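Facilities and Signs, Week 6
Handout: What sign vendors claim, and what you should ask

Instructor: Amerley Agyeman
Guest notes on the Gatton survey: Trí Dương

Read this before class. Bring the vendor brochure you picked last week, marked up.

1. The claim that signs "reduce confusion"

Nearly every brochure in the pile says this. Very few say how confusion was measured. Was it the number of people who stopped at the front desk? The time it took to reach a room? A survey handed out at the exit, filled in only by people who had found the exit?

Take the Prerkov case study, which most of you have read by now. A clinic replaced its hallway signs and reported that questions at the front desk dropped in March. Fine. The clinic also moved its front desk that month, from beside the elevators to behind a glass door. I would expect fewer questions from that alone. The case study mentions the move once, in a photo credit.

When you read a before-and-after claim, write down what else changed. If the vendor can't tell you, put that in your notes too.

2. Materials and the word "durable"

Durable against what? Sun, cleaning spray, carts, teenagers? A printed vinyl face may hold its color indoors for years and look terrible on a south wall in two summers. An engraved sign will outlast the room names on it, and that can be a problem of its own. Ardeleanu Hall still has engraved plates for departments that left the building long ago, with paper taped over them.

Ask for the test, the test conditions, and the warranty language. Read the exclusions first. In the Verkulcombe contract (packet, back pages) the warranty covers fading, but not "uneven fading." Try to picture fading that a lawyer would call even.

Ask also about replacement parts. A modular system is only modular while the vendor still makes the inserts. Get a price for a single insert, ordered alone, with shipping. Salespeople tend to quote the price per insert on an order of 100. 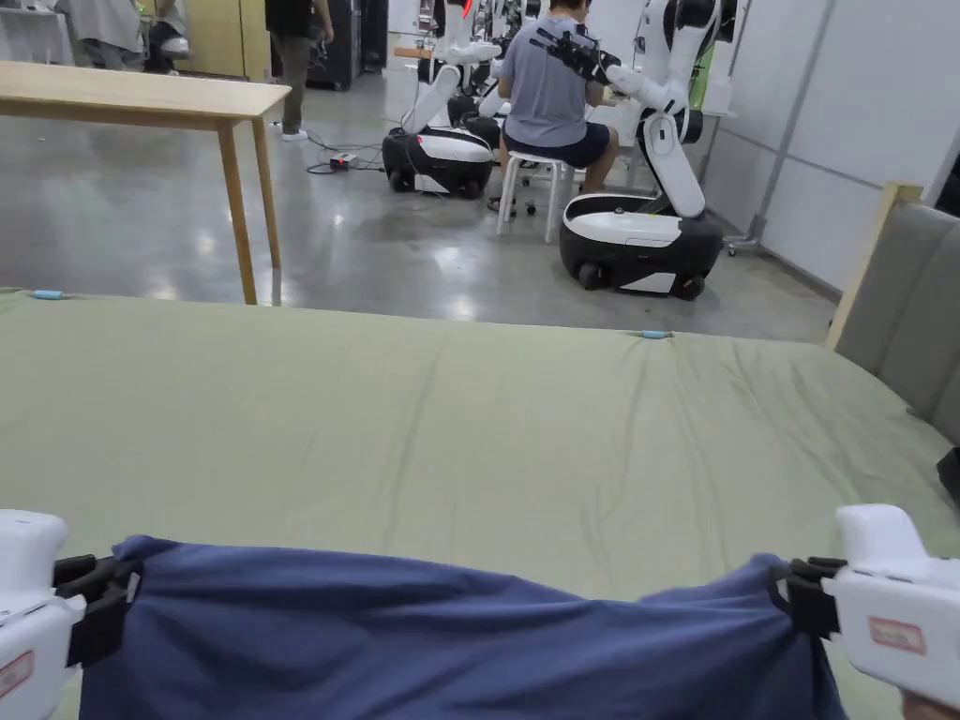
3. Text size and viewing distance

You will meet rules of thumb that tie letter height to viewing distance. Treat them as a starting point. They tend to assume good light, good eyesight, and a reader standing still and facing the sign. People in a parking garage are often none of these things.

For the exercise, print your sign text at full size on plain paper, tape it up where the sign would go, and walk toward it from the decision point. Do it once at noon and once after dark. If you have to slow down to read it, so will everyone behind you.

Contrast matters more than most clients want to hear. Gray on brushed metal photographs well. Look at it again with a window behind you.

4. The Gatton survey (notes from Trí Dương)

The building manager asked for more signs. We walked the site and listed every sign already up, including the taped ones. There were 70 on the ground floor. Of those, 18 pointed to a room that had been renamed or closed.

Our advice was to take signs down before buying any. This was not popular. The vendor's proposal kept all the old signs and added a "unifying layer" of new ones above them. I asked what a unifying layer does that removing the wrong signs would not, and I am still waiting for the answer.

The manager did remove the dead signs. I can't tell you it worked. We had no count of lost visitors from before, so there is nothing to compare. Please learn from that and get a baseline, even a rough tally kept at the desk for two weeks.

5. Digital directories

Be careful here. A touch screen in the lobby costs money to buy, then more every year for software, and somebody has to update it. Ask who. If the answer is "the system updates itself," ask where it gets the room list, and who keeps that.

One quote in your packet has a yearly fee of 2,000 dollars per screen for "content support." The contract never defines content support. It may mean a person fixes your room names. It may mean a phone number.

For next class

Pick one claim from your brochure and write one page on it. State the claim in the vendor's words. Say what evidence is offered, what is missing, and what you would need to see before signing. "It seems reasonable" is not evidence, and I will hand it back.

Also read the Verkulcombe contract through to the signature page. The section on removal of existing signs is short and badly written, and we will spend most of the hour on it.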